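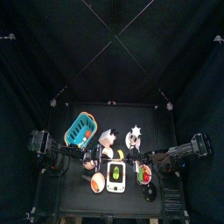 Skedari presenta Gumaditz, su nueva levadura viva para terneros en la fase de destete

¡Por fin puedo contarlo! Soy Morenike Okoro, responsable de nutrición de rumiantes en Skedari, y llevo meses mordiéndome la lengua cada vez que un ganadero me preguntaba en qué andábamos metidos. Pues en esto: Gumaditz, un aditivo a base de levadura viva para el pienso de arranque, que llega a los distribuidores en diciembre.

La idea salió de una queja que oigo desde que empecé en el oficio. El ternero va bien con la leche, se le retira, y de repente come poco, se le afloja el vientre y pierde en unos días lo que había ganado (quien tenga becerras de reposición sabe de qué hablo). El rumen todavía está a medio hacer y el cambio le pilla con el pie cambiado. Con Gumaditz queremos acompañar ese paso, ayudando a que la flora del rumen se asiente y a que el animal siga yendo al comedero con ganas.

Lo probamos durante 3 meses en las granjas de la cooperativa Benmoussa, con 1418 terneros repartidos entre el pienso de siempre y el mismo pienso con levadura. Los lotes con Gumaditz comieron más concentrado en la semana posterior al destete y tuvieron menos diarreas. ¿Que me habría gustado ver más diferencia en el peso final? Pues sí, no os voy a engañar, ahí los dos grupos acabaron muy parejos. Por eso vamos a repetir la prueba con 2094 animales, esta vez incluyendo cruces de carne, y publicaremos los datos salgan como salgan.
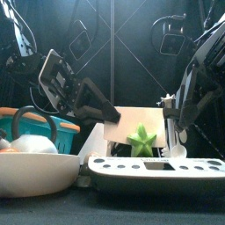
Del formato también quiero hablar, que nos ha dado guerra. La levadura viva aguanta mal el calor de la granuladora, así que nuestros socios de Drenik han preparado un recubrimiento graso que la protege durante la fabricación del pienso. Se sirve en sacos para fábrica y en cubos para quien mezcla en casa, con un medidor dentro.

Las primeras 300 explotaciones que lo pidan a través de su distribuidor recibirán además una visita técnica gratuita. Iré yo misma a unas cuantas, ¡así que id preparando el café!

Contacto para prensa y ganaderos: Morenike Okoro, departamento de nutrición de rumiantes, Skedari.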